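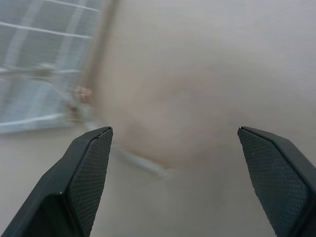

Gripper fingers open, pads facing, window side of the cell.

Post-fault inspection, Ballholm two-arm cell
Inspector: Tzu-hsuan Chien. Reviewed by: Sze-wing Lai. Jan 19, 2024

Fault: right arm did not release on stop command. Logged at cycle 2,333.

1. E-stop, both arms – PASS. Tried 3 times.
2. Release on stop, left – PASS.
3. Release on stop, right – FAIL on first try, PASS after restart. Cause not found.
4. Finger pads – PASS. Mesh pattern on the pads still good. Wipe before next shift.
5. Finger screws – PASS. Retightened anyway.

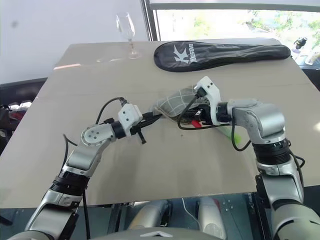 6. Cable routing – COMMENT. Sesterex wants slack kept off the work surface, and the cell has been written up for this before. Cloth handling with both grippers is the job that shows it most. The black cable from the right gripper curves down across the table there, while the left one runs along the top of its arm. Add a clip on the right.

7. Table clear of breakables – FAIL. Move the wine glass off the far edge before any two-arm run.
8. Speed limit while fault is open – set to 36 percent. Do not raise.

Open items: 3, 6, 7. Cell stays on supervised runs only. Recheck in March or after 400 cycles, whichever comes first.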